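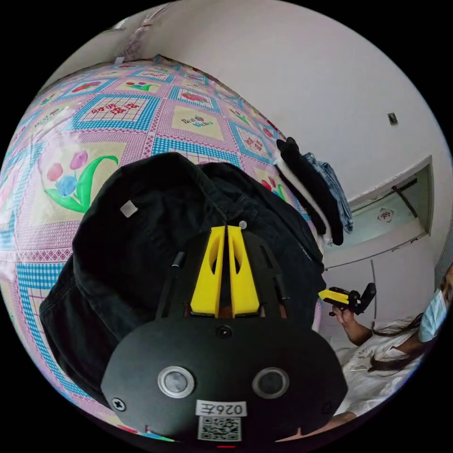 Words and Where They Come From
Handout 6: Places that turned into words
Drurkeldale Evening College
Reading time: 9 minutes

Last time we did words made from people's names, and a few of you asked whether places get the same treatment. They do, and there are more of them (at least in my notes there are!). These pages cover what I plan to say in class plus a couple of things I'll probably run out of time for. Bring a pencil, the margins are wide on purpose.

First, the term. A place name is a toponym. A word that started as a place name and now means something else doesn't have one tidy label everybody agrees on. Some books call these toponyms too, some call them eponyms and lump them in with sandwich and cardigan. I'm going to say "place words" all evening and I hope you'll forgive me. If you use one of the fancier terms in your written work, just tell me in a sentence what you mean by it.

1. How a place gets into the dictionary

The usual path is trade. Something is made in a town, or shipped from it, or at least the buyer believes it was. People ask for it by the town's name plus the name of the thing - "Cheddar cheese," "Champagne wine." After a while the second half drops off because everyone knows what you mean. Then the capital letter goes, sometimes, and by then you've got an ordinary noun.

So there are really a few separate steps, and they don't all have to happen. Cheddar went the whole way for most writers. You can have cheddar made in Wisconsin and nobody blinks. Champagne is stuck partway, partly for legal reasons, since the growers in that region have fought hard to keep the name tied to the place. China went so far, so long ago, that "the good china" and the country sit in two different drawers in most people's heads. I had one student who was over fifty and had never connected them. I loved that. It's exactly what I mean when I say a word has cut its string.

A second path is an event. Marathon comes from the place in Greece and the story of the runner. Notice what happened next, though. English speakers chopped it up wrong and pulled "-athon" off the end, as if that part meant "a long effort," and now we have telethon and walkathon. The Greek place name seems to be connected with fennel, so there's a bit of a plant hiding in your charity walk.

The third path is reputation, and this is the rude one. People in one place decide what people in another place are like. Spartan, from Sparta, for living without comforts. Laconic, from Laconia, the region around Sparta, for not saying much. Bedlam comes from the Bethlehem hospital in London, said fast and sloppily for a few hundred years. When we get to group discussion I'd like you to come up with place words that insult somebody, and then ask who was doing the naming.

2. Food, the easy pile

I start with food because you already know half of it.

Hamburger is from Hamburg. There's no ham in it and there never was, but English speakers heard "ham" and split the word there, which gave us cheeseburger and then plain burger. Same trick as marathon.

Tangerine is from Tangier. Currant goes back to Corinth. Peach goes back, through French and Latin, to Persia, although the fruit itself came out of China long before the Persians were growing it. Mayonnaise may be from Mahón on the island of Minorca, and I say "may" because there are other stories and I've read too many of them.

Turkey is my favorite mess. The American bird got the name of a different bird, a guinea fowl that reached English kitchens by way of Turkish trade. In Turkish, the bird is called hindi, pointing at India. In Portuguese it's peru. Everybody seems to have agreed that it came from somewhere else.

Try this at home before next class: open a kitchen cabinet and write down every word on a package that could be a place, then look each one up. Don't guess. Half of the fun is being wrong.

3. Cloth, the big pile
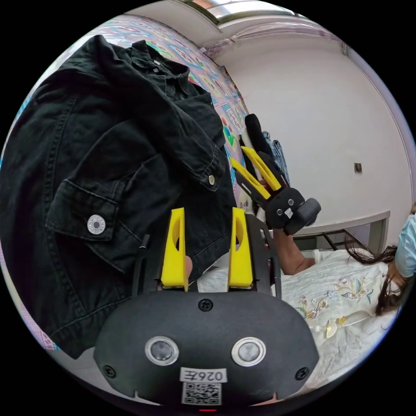 Cloth words are where place names really pile up, and the reason is the same as with cheese. Fabric traveled well, it was worth a lot, and a buyer who couldn't visit the weaver wanted some promise of what was in the bale. Denim is the one most people have heard about: the usual story is serge de Nîmes, a cloth from Nîmes in the south of France, with the "serge" worn away and the "de Nîmes" squashed into one word. Whether the English denim really came from Nîmes is a separate question, and historians of textiles argue over it - a London weaver could sell under a French name quite happily. What I want you to notice is how far the word has moved since. I can hold up a black denim jacket like the one here, and you'll all say denim without thinking of France, and without needing it to be blue either. The word has hung on to the kind of cloth and let go of pretty much everything else.

Jeans goes with it. Jean was a cotton cloth linked with Genoa, by way of the old French form of the city's name. So two places from two different coasts ended up together in one pair of pants, at least if you believe both stories. I believe the Genoa one more firmly.

More cloth, quickly:

Calico - from Calicut, a port on the southwest coast of India. In American English it drifted to printed cotton, then to the pattern, then to cats. The cat has nothing to do with India.

Muslin - from Mosul, through Italian and French. The finest muslin was famously from Bengal, so the label points at the wrong end of the trade route.

Cashmere - an old spelling of Kashmir.

Damask - from Damascus. It's a kind of weave with the pattern built in. You also get damask roses, and damson plums come from the same city.

Jersey - the island. It went from the knitting to the garment, and then to the shirt on a football player, which may not be knitted in any way an islander would recognize.

Worsted - from Worstead, a village in Norfolk. I mention it because it's small. You don't have to be a great port to get in.

And one trap. Tweed looks like a perfect place word, because there's a River Tweed and it's in the right part of the world. The common account is that it began as tweel, a Scots form of twill, and somebody misread it or nudged it toward the river. So the place didn't give the word its start, but it may well have given it its shape. Keep tweed in mind when you're doing the assignment! A good match on the map isn't proof.

4. Money, metals, odds and ends

Dollar goes back to Joachimsthal, a silver-mining valley in Bohemia. The coins were Joachimsthalers, then thalers, then dalers in the Low Countries, and then the English got hold of it. The part that survived is the part that meant "valley," so the actual name got thrown out and the most ordinary piece was kept. I always find this one oddly moving and I can't tell you why.

Copper is from Cyprus. Magnet is from Magnesia, though there was more than one Magnesia and I wouldn't bet on which. Milliner was once a person from Milan, then a person selling fancy goods from Milan, then a hat maker. Meander is a winding river in what's now Turkey. Canter is short for a Canterbury pace, the easy speed of pilgrims on horseback.

You don't need to memorize any of these. There's no list to learn for this class and there won't be a test on it.

5. Where to look things up

The class word file now has 3,307 entries, and the place words are tagged, so you can pull them out on their own. It's on the Jerkix shelf in the college library system (same login as always). If it shows you a blank page, log out and back in. I've reported it.

In the Clokent reading room, the big etymological dictionaries are on the low shelf by the window and can't be checked out. Please photocopy, don't tear. The older ones are wonderful to read and often wrong, so check anything you like too much against a newer one. A story that's very neat, with a king or a shipwreck in it, should make you suspicious.

When a dictionary says "perhaps" or "origin uncertain," copy that down too. I would much rather read a page with three perhapses in it than one that's sure of itself and made up.

6. The written piece

Pick one place word that isn't in this handout. Write 300 words on it, or up to 700 if you get carried away, which you're welcome to do. I'd like to see the oldest form you can find, the route it took, and the point where ordinary people stopped hearing the place in it. That last bit is hard to pin down. Look at spelling, especially the capital letter, and look for the thing being made somewhere else under the same name.

For those who've told me you're writing about somewhere you've lived, good, do that. Local words count, family words count. If people on your street called a certain kind of sandwich after the next town over, and it's in no dictionary, then you're the source and you should say so.

Next class we do words that came in by mistake: apron, adder, nickname, and pea. Read the Talpur packet up to the page on lost letters and skip the part with the sound charts unless you enjoy that sort of thing.

Other handouts in this course
Handout 5: Cardigans, sandwiches and other people
Handout 4: Borrowed and never given back
Handout 3: Why spelling froze when it did
Notes on using the Jerkix shelf
Talpur packet, reading guide

Get new handouts by email. Enter your address to join the course newsletter. You can unsubscribe at any time.

This site uses cookies to remember your login. Accept | Settings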